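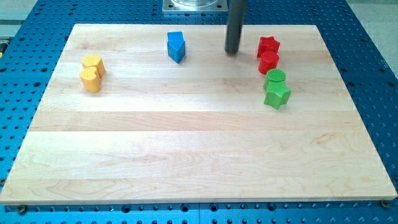
**Can you teach fractions with music if you can't read a note of it?**

You can, and most of the teachers I've watched do it that way. All you need is a steady beat and a class willing to clap.

I get asked this more than anything else, usually in a whisper after a workshop, so I thought I'd give it the whole item this time. I can't read music either, by the way. I had two years of recorder as a kid and I remember one tune and the smell of the case.

What got me started was a visit in August to Ilona Csonka's summer group at the Stiltden center. She had 12 kids, mostly third graders, and she'd split them into two halves. One side stomped a slow beat of four. The other side was told to fit two claps into every stomp, then four, then (chaos, wonderful chaos) three. After a few minutes she stopped everyone and asked a boy in the clapping group how much of a stomp each of his claps was worth. He said "a third, but it feels like it wants to be a quarter," and I wrote that down on my hand since I'd left my notebook in the car.

I've been chewing on that remark ever since. A lot of children meet one third and one fourth as shaded slices of a circle, and the slices look pretty similar if you're eight and you'd like to be done. Clapping them is another matter. You can feel in your arms that thirds are slower than fourths, even though three is the smaller number. Ilona says she hardly ever has to argue anymore about which fraction is bigger. She just says "clap it" and waits.

If you want to try it, start with halves and stay there longer than you think you should. My first go with my own class fell apart because I rushed to eighths on day one, and we sounded like a hailstorm. Keep the beat slow, slower than feels natural. Let the kids pick the sound for each part — ours chose "pie" for a whole beat, "ap-ple" for halves and "blue-ber-ry" for thirds, so now we have a menu. Write the fractions on the board only after they've clapped them. And swap the groups over, or the stompers get grumpy.

Adding works too. One bar is one whole, so a quarter and a quarter and a half fill it up, and everybody can hear it when a pattern comes up short. My favorite bit is asking them to write a bar that adds up to exactly one and then hand it to a neighbor to perform. If the neighbor runs out of claps early, the two of them have to sit down and find the missing piece. I had a pair spend most of a recess on this! I did not ask them to!

A few of you wrote in after the last issue about older kids. Zeeshan Talpur does a version with his sixth graders where one group claps in threes and the other in fours, and they have to predict when the two will land together. That's common multiples, of course, though he doesn't use the words until the second lesson. He warns that you'll want to shut the door first. Inger Overgaard asked about children who find noise hard going, and the best suggestion I've had is tapping two fingers on the palm, which gives you the same feel at a fraction of the volume. (Sorry.) She's trying it this month and has promised to report back.

For reading, I'm partway through Villads Brøndum's little book *Counting In*, and chapter 3 has a nice run of rhythm games that need no equipment. I don't agree with him about flash cards, but I'll save that for another day. If you have a good clapping pattern of your own, reply to this email and tell me the age group and what you used it for. I'm putting together a sheet of reader patterns for the next issue, and so far I have plenty for halves and quarters and almost nothing for fifths. Fifths are hard. Send me your fifths.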